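From: Jääskeläinen
To: small-lathe-users
Date: 2022-11-27
Subject: Re: Drive belt slipping on the Torkamus 3

> I have had the Torkamus since October and the belt slips
> whenever I take a cut that is more than a light pass. It is
> fine on wood and fine on soft brass. On steel the spindle
> slows down and stops while the motor keeps running. I have
> tightened the belt as far as the slot allows. The dealer
> told me to buy a new belt, but the one on it looks new to
> me. Is there an adjustment I am missing, or is this machine
> just too light for steel? I mostly want to make small
> bushings and spacers.

The machine is light, but it will turn steel bushings. I have made plenty on mine, in free-cutting bar, and the belt does not slip if the pulleys are lined up. I would check that before spending money.

Take the belt cover off and lay a straightedge across the faces of both pulleys. It should touch each pulley at two points. On mine the motor pulley sat too far out, so the belt was climbing the side of the groove. The grub screw on the motor pulley is a small hex and it is soft, so use a good key and push it all the way in before you turn it. Slide the pulley until the straightedge sits flat, then tighten it again. There is a flat on the motor shaft and the screw has to land on it. If it doesn't, the pulley will walk back out within a day or two of use.

While the cover is off, look at the grooves. The early machines came with some kind of wax on the pulleys to stop rust in shipping, and the manual doesn't mention it. Wipe both pulleys with mineral spirits until the rag comes away clean. Do the belt with plain soap and water and let it dry overnight. Do not use mineral spirits on the belt, it swells the rubber.

As for tension, you may have it too tight. I know that sounds backward. With the slot at its limit the motor plate on the Torkamus bends, and the motor tips toward the spindle. You then have a tight belt that only bears on one edge. I back mine off until I can push the middle of the belt in by the width of a pencil. If you want it stiffer, put a steel plate behind the motor mount. I used a scrap piece from an old shelf bracket and drilled it to match.

If the belt does turn out to be worn, the one Davholm sells is the same length as the original and has teeth cut on the inside, so it bends around the small pulley more easily. I have had one on for a good while with no trouble. The Nasex belt is cheaper, but the two I bought were not the same length as each other, and one of them would not go on at all with the motor slid fully forward. Maybe they have sorted that out.

Speeds: for steel the size you are talking about, put the belt on the low pair. A lot of people leave it on the middle pair, the way it ships, and the motor has no torque there at the bottom of the dial. On the low pair with the dial around 1,000 you should be able to take a decent cut on half-inch bar. For parting off, slow it down a lot more, lock the carriage, and keep the blade as short as you can get it. Parting is where mine used to stall every time. Part of that was the belt and part of it was me having the tool set a little high.

Tool height is worth a look anyway. Trap a thin steel rule between the tip of the tool and a piece of round bar, gently. If the rule leans toward you at the top, the tool is low. If it leans away, it is high. Shim with strips cut from a soda can until it stands straight up.

I keep the shims, spare belts and hex keys together in zipper bags. Anything loose in the drawer gets chips in it, and a belt with a chip pressed into it will thump on every turn. 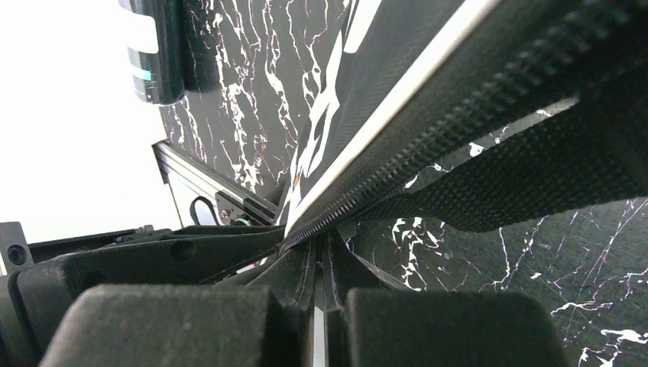

Another list member wrote to me off list after the last round of belt messages and said I could pass it on: the thump can also come from a belt that has been left under tension all winter in a cold garage. It takes a set where it wraps the small pulley. Running it with no load for 20 minutes usually clears it, and if it doesn't, the belt is finished. The same message said to slack the motor off whenever the lathe is going to sit for more than a few weeks. I had not been doing that and I will start.

One more thing to check if none of this helps. Take the belt off completely and turn the spindle by hand. It should turn freely with a slight drag from the bearings. If it is stiff, the preload nut at the back end is too tight and the belt is fighting that on top of the cut. Loosen the lock screw, back the nut off a hair, and try again. Go in very small steps. If you go too far you will get chatter on everything you turn, and you will think it is the tool.

Please post what the straightedge shows before you order anything. If the pulley is out and won't stay put, I can measure mine and send you the distance from the motor face to the pulley.

Jääskeläinen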